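Central vacuum inlet valve

An inlet valve is the wall or floor fitting into which the hose of a central vacuum system is plugged. It consists of a spring-loaded cover, a gasket, a mounting plate and, in most houses built by optimists, a location behind the sofa. Opening the cover closes a low-voltage circuit or exposes a pair of contacts, which start the power unit in the garage or basement.

History

Early inlets were plain metal flaps held shut by suction and good intentions. The Woststead pattern, with a hinged door and a rubber ring, replaced them in most new houses and is still what people mean when they say "the vacuum hole."
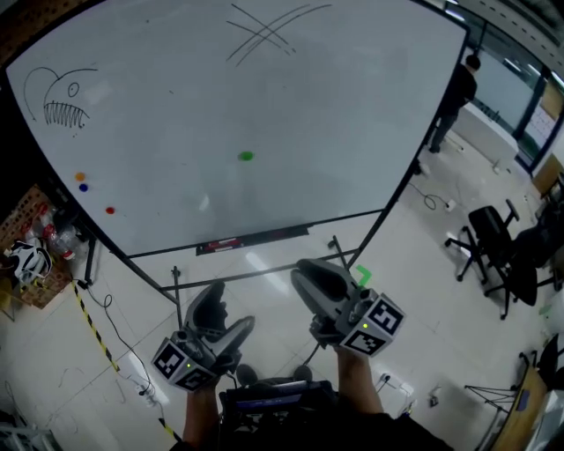
Electrified inlets came later, once powered carpet brushes made it necessary to run household current to the end of the hose. Tronari sold a version with a separate pigtail cord, and Szabo one with the contacts built into the collar. The two did not fit each other, a fact each maker treated as the other's problem.

Placement

Installers usually plan inlets by carrying a length of string the size of the hose through an unfinished house and seeing which corners it fails to reach. Interior walls are preferred. Yolanda Ostrowski's installation handbook, The Millow Guide, advises against placing an inlet behind any door that opens, advice widely quoted and widely ignored. A hose of 9 meters serves most floor plans, and is also long enough to be hated on the stairs.
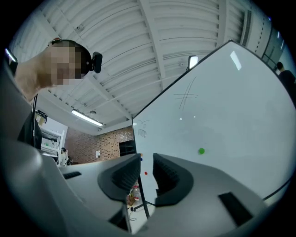
Gripper with two ribbed black finger pads, held over a gray floor.

Maintenance

The gasket is the part most likely to fail. A worn one whistles, and the whistle is generally blamed on the wind for a winter or two. Replacement takes a screwdriver and a few minutes, plus however long it takes to move the sofa. Covers that no longer spring shut reduce suction at every other inlet in the house.

See also

Central vacuum hose
Dustpan inlet
Power unit

Page last edited 07/06/2018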